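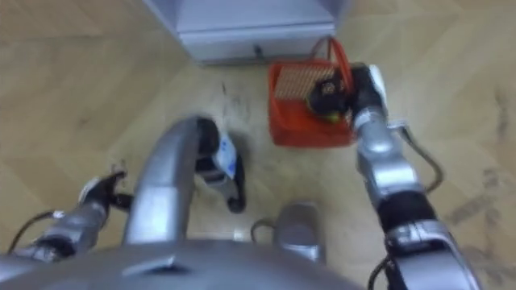
The most delicate part of Handham's new walking robot is the cable it drags behind it. That was the finding, anyway, after a Tuesday spent mostly on hands and knees in the mock bedroom where the machine is being taught to tidy up.

The robot, which the paperwork calls Listar and the technicians call a number of things, was down for its regular service after 200 hours on its feet. The job list ran to 31 items. Most of them were variations on "tighten" and "tighten again, but look at it this time." The ankles got new grease, the wrist bolts were checked against the torque chart, and a connector between the shoulder blades that had been dropping out every afternoon was reseated and given a clip of its own. It had previously relied on optimism and a twist of tape.

Then came the floor test. The machine has to work its way across herringbone boards, deal with a red plastic basket and a bedside cabinet, and keep its feet away from its own power line. People manage this with vacuum cleaners every weekend, with mixed results, so no one in the building was feeling superior.

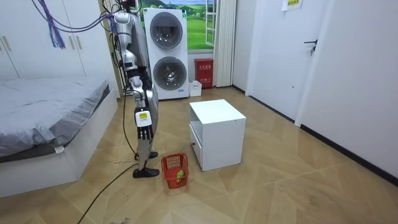 Veronica Hodoroagă would like the cable gone altogether. Batteries would add weight, she conceded, but weight at least stays where you put it, and she has spent more of this year rerouting that line than she has spent on the legs. Her proposal for an overhead reel has been in the queue since September.

Until the reel arrives, the setup is done by hand. The line is led out behind the heels in a loose curve, never pulled straight, and checked for twists before each run. The upper bundle gets a separate look, with enough slack left for the torso to turn. Too little and a plug works loose in the middle of a reach. Too much and the slack finds something to catch on, usually something expensive.

The hands take longer. Each finger is run open and closed with nothing in it, then against a basket handle, and the motor current is logged both times. If the two curves have drifted from last month's, the finger comes off and goes to the bench. Sânziana Pascu keeps the log, which now has 567 entries, over half of them concerning the same thumb.

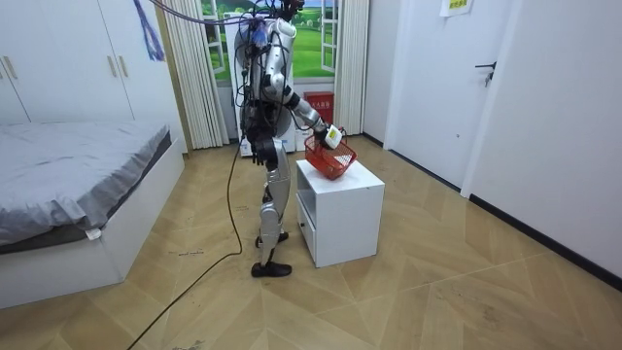
A replacement thumb is on order from Gelulell, the supplier, with delivery promised in 2 weeks. The same delivery was promised in 2 weeks the last time anyone called. In the meantime the old one has been shimmed, recalibrated and put back to work on light loads only, and the next service will start with the cable.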